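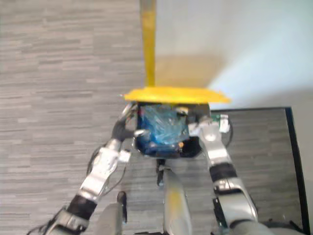
On offer: a walking robot for the office tidying round

Tue 2 December

Readers who run small offices will have had the leaflet from Brekavlow, the Casness firm that hires out service robots. The new offer is called Cirnirholm. It is a two-armed, two-legged robot with fingered hands, rented by the month and set up for one round of jobs: going through the rooms, picking up light rubbish and looking after the bins. We asked for a session with it, and what follows is what we learned from that and from the paperwork.

The hire price is 1426 a month before tax. For that you get the robot, its charging stand, one spare pair of hands and a call-out if it stops working. You don't get an operator. Brekavlow sends a fitter for 2 days at the start to walk the robot round your rooms and teach it where things are kept, and after that your own staff start and stop it from a tablet. The shortest hire is six months. Henríquez, who supply the hands, cover them under a separate agreement, so there are two sets of terms to read and two phone numbers to keep by the desk.

The leaflet says "all common waste containers", which is too broad. The small print lists open bins and pedal bins up to knee height, with a liner already fitted. Wheeled bins are out, and so is anything with a swing top. The liners can be the ordinary thin sort. We had expected to be told to buy a special one, so that was welcome.

Seating areas are part of the round. You mark on the tablet which tables it may clear and which it should leave alone, and you can set this by time of day, so that a meeting table is only touched after hours.
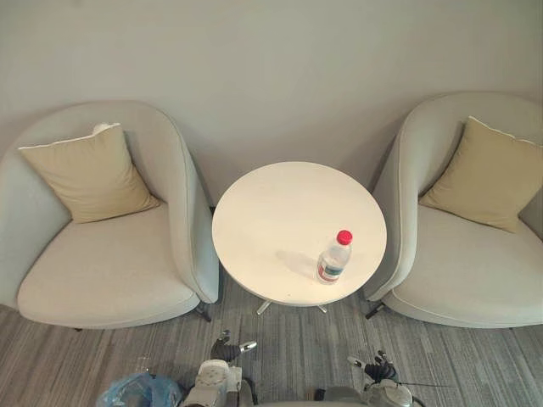
Bottles, cans and paper cups are on the list of things it is allowed to pick up. Glasses and crockery are not, and Brekavlow will not pay for breakages if you add them yourself. Cushions and chairs are left where they are. If you want the furniture straightened you will still need a person to do it, and the same goes for wiping down, as the robot carries no cloth or spray.

Bins are where most of the money goes. A thin bag gives under the fingers and never lies the same way twice, and the fitter told us that more teaching time is spent on bags than on everything else in the round put together. You can choose between two settings. The first has the robot take out single items, useful where bottles need to go for recycling. The second has it deal with the bag as a whole.

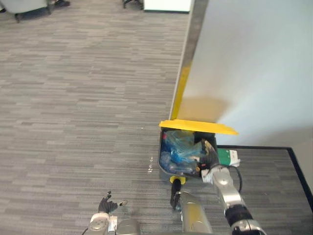 One hand in the pedal bin, among the bags.

A few practical points from the contract. The robot needs clear floor on its way between rooms, and loose cables should be taken up before a round. Short-pile carpet and hard floors are both fine. Thick rugs are not. Raised edges are allowed if they are listed when the fitter visits, and changes to the layout after that are charged as a further visit. We think one free revisit ought to be included, and have told them so.

It should not be left to work in a room with small children or dogs. Staff can be present, though the firm asks them to keep an arm's length and a half away -- a bit more than you would give a colleague with a vacuum cleaner. 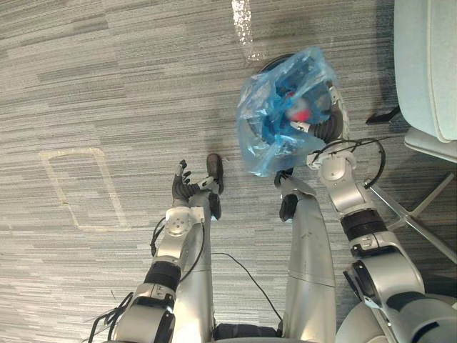
Blue bag at the right hand, with the office chair close by.

Is it worth having? For a single small office, we would say no. A cleaner who comes in the evening does the bins, the surfaces and the kitchen, and costs less. It starts to look more sensible for a building with 14 or more rooms on one level, where the bins need seeing to during the day and there is somebody on site who doesn't mind being in charge of the tablet. Stairs are not covered by the hire at all, whatever the legs may suggest.

Brekavlow are taking bookings for trial weeks from March. The trial fee comes off the first month if you go ahead. Ask for the full list of permitted bins before you sign, and measure yours.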